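Dovgate Street Neighbors - Minutes of the June meeting
Posted 26 June 2026 by Janelle Baluyot

Hi all, it's Janelle again, taking notes because I lost the coin toss with Bent. If I got something wrong, tell me and I'll fix it before the October mailing. I typed most of this on my phone while people were talking, so please forgive the spelling in the raw version some of you already saw!

Present: Yuxi Gu (running the meeting), Bent Stougaard, Deolinda Esteves, Margarida Bastos, me, and a nice crowd from the Sitard Court end of the street. Oreo the cat came in through the side door during item 2 and stayed until the end.

1. Last meeting's minutes

Approved, with one change. I had written that the storm drain by the Amaral bakery was "fixed." Margarida says it was looked at. The city sent a person, the person looked at it, and there is a work order. I have changed the word to "inspected." Margarida has the work order number if you want to call and bug them too, and she would love it if you did.

2. Money

Bent went through the account. We started the spring with $2,276 and we now have $572 left in the general pot. That sounds scary, but most of the difference is the deposit on the tents and tables for the block party, plus the insurance for the day, which went up again. There was some grumbling about the insurance. Bent called two other companies and they were both worse, so we are staying put for this year.

Deolinda asked if we could stop paying for the printed newsletter and do it all by email. I said I like the printed one (I do! it's on my fridge!) and a few people from Sitard Court said their parents only read the paper one. We agreed to print 30 copies and email the rest. If you want paper, put a note in my mailbox with your house number on it. I'm at the green door.

3. The tree planting grant

This took up most of the evening, so settle in.

Yuxi heard back from the county and we got it - $4,000 for street trees, to be spent before the end of next spring. Lots of clapping. It covers the trees, the stakes and the first year of watering bags. It does not cover taking out the old stumps, and we have three bad ones on the north side, including the one outside Bent's that everybody has tripped on at least once. I have the scar.

Bent thinks a few of us could get the smaller two out with a rented grinder over a weekend. Margarida thinks somebody will hit a gas line and she would like to be out of town when it happens. After a lot of back and forth we agreed that Yuxi will call the utility marking line first, and then we'll get one real quote from a tree company before anybody rents anything. Bent was a good sport about it.

Next question was what to plant. The county has an approved list and you have to stick to it. The ones people talked about most were serviceberry, hornbeam, redbud and a crabapple that is supposed to hold on to its fruit so it doesn't end up all over the sidewalk. Deolinda grew up with a crabapple out front and says she has heard that promise before. She wants it noted that she voted for serviceberry, so I'm noting it.

We talked a good while about fruit in general. The Sitard Court folks would love something you can pick and eat, and one of them had ideas about a row of pears along the fence by the bus stop. The county list doesn't allow pears on the street side, but there is nothing stopping us from planting them on the strip behind the court, which belongs to the court and not the city. That would have to come out of our own money, though, and see item 2. Yuxi suggested a "fruit fund" jar at the block party, and I think that's a great idea.

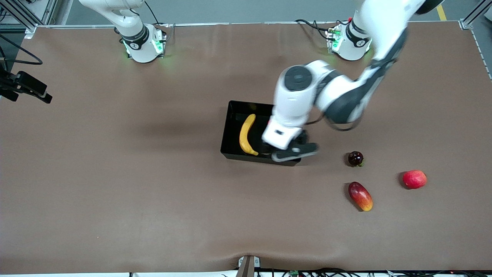
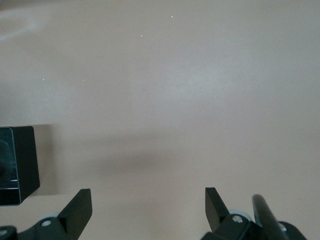
Margarida Bastos wants the watering sorted out before a single tree goes in the ground, and says we should remember the planters by the mailboxes, which everybody promised to water and which were dead by August. She asked that each tree have a household's name next to it on a list, and that the list go up where people can see it. Several people said yes right away, and I wrote them down before they could change their minds.

So, the plan: each household on the list fills the bag at its own tree twice a week when it's dry, and once a week otherwise. If you are going away, you find your own sub. Yuxi is making the list and will bring it to the block party with a map of the planting spots. Renters are welcome to sign up, but please check with your landlord first if the spot is right up against the driveway.

The vote was serviceberry and hornbeam, mixed, with redbuds at the two corners. The crabapple lost by one. There may be a rematch if the nursery is short on anything.

4. Block party

Quick one, thank goodness. The street closure permit is in. Amaral is giving us rolls again and a discount on the big sheet cake. Bent is doing the grill and has asked me to write that he will not be taking special orders this time. Vegetarian stuff goes on the second grill, which Deolinda is lending us, and she would like the lid back in one piece.

We still need:

A second cooler with wheels
Extension cords, the heavy outdoor kind
A person to sit at the Sitard end and move the barrier for anyone who needs to get a car out
More music ideas, because last year's playlist was about an hour long and we all heard it five times

Setup is at nine in the morning. Please come even if you can only carry one table, it makes a huge difference.

5. Parking by the bus stop

Cars are still blocking the curb ramp. Yuxi has asked the city to repaint the yellow line and has had one email back saying they received her email. Deolinda offered to make a friendly sign. There was a discussion of how friendly. We settled on "Please keep the ramp clear, your neighbors use it," with no exclamation marks, and I'd like it known that this hurt me.

6. Anything else

One of the Sitard Court neighbors asked about the barking. The owner was in the room and apologized, and says the dog is on a new schedule and should be quieter in the mornings. Everybody was very decent about it.

Bent still has a casserole dish from the winter potluck, white with a blue rim. It has been at his place for months and he'd like his shelf back.

Margarida asked again about switching the meetings to a half hour earlier so that people with little kids can come. We'll try it once and see who turns up.

To do before next time:

Yuxi - utility marking line, tree company quote, watering list and map
Bent - second tent payment, grill gas, casserole dish
Deolinda - ramp sign, second grill
Margarida - keep after the city on the storm drain
Me - newsletter, playlist, call the nursery to ask when they need the tree order

Meeting closed a bit after nine. Next one is at Yuxi's place, use the side gate and watch the step.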